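In praise of the corrections column

By Oda Haugland
18 October 2026

Last updated: 16:40

The first thing I read in the Praleck Messenger every week is the bottom left of page two. I go there before the front page, before the planning notices and well before the sport, and I have done it for so long that my thumb finds the spot by itself. It's the corrections column, and I think it is the best thing in the paper. I'd go further and say it may be the best thing in any paper, and that more editors should be giving it room, a proper heading and somebody who enjoys writing it.

I know how that sounds. Corrections are what you print when you've lost an argument with a solicitor. In most of the newsrooms I've worked in they were treated like a parking fine, to be paid as late as possible and in the smallest amount the other side would accept. At my first job the chief sub kept a drawer of them and let them out one at a time, generally on a bank holiday weekend, generally underneath the tide tables. We were thirty miles from the sea and I never did find out who the tide tables were for.

The Messenger does the opposite. Under Hedvig Dahlgren, who took over as editor after a long spell on the regional dailies, the column went from a couple of grudging lines to most of a column, with the same heading in the same place each week. It says what the paper printed, what it ought to have printed, and how the mistake got in. That last part is what makes it such a joy. A lot of papers will tell you that a name was misspelt. Very few will tell you that the reporter wrote it down on the back of her hand in the rain outside Dullwood magistrates' court and couldn't read it when she got back to the car.

Here is one from July that I cut out and stuck on my fridge: "We said the Dullwood bypass would cost the council nothing. It will cost the council a great deal. We took the figure from a press release and did not ring anyone up. We have now rung someone up." I love this! It tells you the truth about the bypass, it tells you how the sausage gets made, and it makes a small promise about next time. You could teach a term of journalism out of those four sentences, and I have tried, with a group of second years who mostly wanted to know about podcasts.

The usual objection is that all this owning up eats away at trust. If you tell people every week that you got things wrong, the thinking goes, they'll decide you get everything wrong. I've heard it from publishers and from advertising managers, and I heard it at some length from Roald Torvik, a former colleague of mine who ran commercial for a group of weeklies and was very good at it. Roald's line was that no bakery puts its burnt loaves in the window. I've always liked Roald, and I think he's wrong, and I've told him so over several lunches.

A bakery's customers can see a burnt loaf. That's the trouble with the comparison. Readers of a local paper can see the mistakes too, and they can see them far better than we can, for the simple reason that they were there. They were at the meeting. They know the headteacher's name is spelt with a K. They know the photograph of the old mill is a photograph of the other old mill. When a national paper gets something wrong about a foreign election, hardly any of its readers will ever know. When the Messenger gets something wrong about the Prerkville flower show, the whole of Prerkville knows before the kettle has boiled, and then they all wait to see what the paper does about it. Saying nothing doesn't hide the mistake. It only tells them that you either haven't noticed or don't mind.

And people are so generous if you let them be. The letters that come in after a good correction are a pleasure to read. Jailson Tavares wrote to the Messenger in the spring to say that its piece on allotment rents had mixed up two sites, and the paper put it right the following week, with thanks to him by name. He has since sent in corrections on the bus timetable, the height of the church tower and the Latin name of a beetle. He's been right every time so far (the beetle took some checking). In another paper he'd be filed under nuisances. At the Messenger he's practically on the staff, and I understand he got a Christmas card.

There's a money side to this as well, and I don't want to duck it, since most of what's written about the press these days is about money and quite right too. Local papers are thin. The subs' desk, where mistakes used to be caught before anybody outside the building saw them, has gone from nearly all of them, or has been moved to a hub two counties away where the person checking your copy has never heard of your river. Pages go down the line to the printer with one pair of eyes on them. Yang, the firm that prints the Messenger along with a handful of other weeklies, has been known to ring up and query a headline before running it, bless them, but you can't build a system on a kind printer.

So errors are going up, and I don't think anyone in the trade would seriously tell you otherwise. I'd dearly like the subs back. I was one, and I miss the desk, the arguments over hyphens and the awful coffee. But I can't conjure up salaries by writing a column, and in the meantime a corrections slot costs a bit of space and somebody's Tuesday afternoon. It's the cheapest quality control there is. You borrow several thousand experts who are already reading every line, and all they ask in return is that you admit it when they've caught you.

It does need doing properly, mind. I've seen some dreadful attempts. One sort is the correction so vague that you can't tell what was wrong in the first place: "An article last week contained an inaccuracy, which we are happy to clarify." Clarify what? Another is the website version, where the story is quietly changed and a date at the top is nudged along and everyone is supposed to act as if it had always said that. I find that one close to unforgivable. If I read something on Monday and told my neighbour, I need to be told that it's changed so I can go and tell her again. A silent edit leaves the wrong version walking about town in people's heads.

The size has to be fair too. There's an old grumble that the mistake was on the front page and the apology was the size of a stamp, and it's an old grumble because it's a good one. Dahlgren has a house rule for this. If the mistake was in a headline, the correction gets a headline. The Messenger has run a correction across the top of page one exactly once in her time, after it named the wrong man in a report about a planning row, and she told me it was the worst morning she'd had as an editor and that she would do it again tomorrow. The wrong man still takes the paper. He also, I'm told, still brings it up in the butcher's, and I'd say he has every right.

What I'd really love is to see reporters themselves take to it. Zdislava Havlíček, who joined the Messenger straight from college, writes her own corrections and signs them with her initials. She wasn't asked to. She'd got a date wrong in a piece about the library, felt sick about it all weekend and asked if she could put it right in her own words. Dahlgren said yes, and now the other reporters do it as well. You'd expect a young reporter to be frightened by that, and perhaps she was at the start. But I've read her copy from before and after, and it has become so much surer of itself. She says "the council has not published the figure" where she once would have guessed at it. She knows she'll have to sign for it either way.

I think there's something in that for those of us who are a good deal older. I was trained to sound certain. Certainty was the house style everywhere I went, and you got it by cutting out any sentence that began "we don't yet know". Looking back at my own cuttings, the pieces that have worn best are the ones where some kind sub let me leave the doubt in. The corrections column is where a paper practises sounding like a person, and the habit spreads upwards from the bottom of page two into everything else.

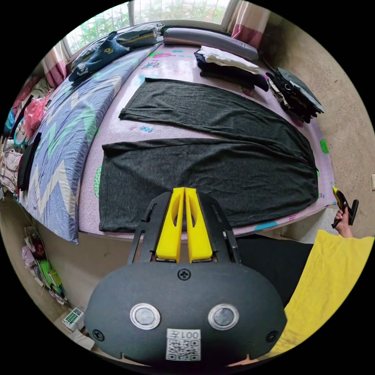
So if you edit a paper, or a parish newsletter, or the website for a walking club, give it a go. Pick a spot and keep it there. Put the right name next to the wrong one, say how it happened, and thank whoever told you. And if you're a reader and you've spotted that the mill is the other mill, do write in. I'd start with the beetles.

Recent in Opinion
Why the letters page should stay in print
What a good court reporter hears
The village magazine that outlived three dailies
Let's have longer obituaries
Who reads the public notices? I do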